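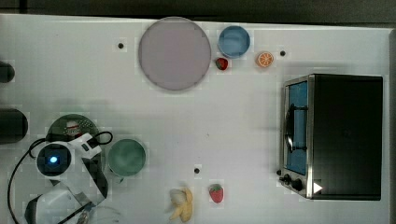 Figure 3. Tabletop layout with toaster oven, dishes and toy food.

3.2 Objects and layouts

The object set was drawn from items that a household would keep within reach of a counter: plates and bowls, drainers, cups, condiment bottles, one small appliance and a range of toy food. Toy food was preferred to real food so that shape and color would stay constant over the full period of the study, which ended in August. All layouts were arranged on a white tabletop. The layout in Figure 3 belongs to the open group, in which food may lie directly on the table surface. The strawberry between the mauve plate and the light blue bowl is typical of this group. It is close to two possible receptacles and inside neither.

We distinguish three kinds of receptacle. Flat receptacles are plates with a low rim. Deep receptacles are bowls and cups. Draining receptacles have holes or slots in the base, whatever their outline. The toaster oven was coded separately, as its interior is reached through a door and its top can also serve as a surface. Annotators were told to treat the top and the interior as different locations.

3.3 Coding of containment

Each object was assigned one of four relations to its nearest receptacle: in, on, beside or apart. The distinction between "in" and "on" followed Liem's rim rule, under which an object is "in" a receptacle if any part of it lies below the level of the rim and is supported by the base. The rule is easy to apply to small items. It is less easy to apply to long items in shallow dishes, where the support is clear but the height of the rim relative to the object is difficult to judge from above. A ketchup bottle laid lengthwise in a gray oval dish was the most frequent source of disagreement between the two primary annotators (Barrientos and Sembiring), who coded the same arrangement as "in" and "on" respectively. 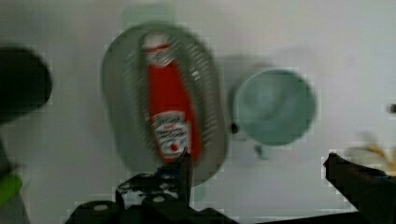 Such cases were passed to a third annotator (Rahman), whose decision was final. After the first round the rule was extended with a clause on orientation: an elongated object whose long axis follows that of the dish is coded "in" if both ends fall within the outer rim, and "on" otherwise. Upright bottles were not affected by the change.

The final set contains 2062 coded relations, of which 1316 concern food and the remainder concern tableware and bottles. Relations between two receptacles, such as a bowl placed on a plate, were coded with the smaller item as the object. Where a receptacle was partly covered by something above it, the relation was coded only if the rim could be followed on at least one side. Otherwise it was marked as unresolved and left out of the totals given here.

Color was recorded with a fixed list of plain terms. Pale greens and blue-greens proved hard to keep apart, and the two categories were merged before analysis. The merge has no effect on the containment results in Section 4, but it does reduce the number of object descriptions that identify a single cup or bowl by color alone.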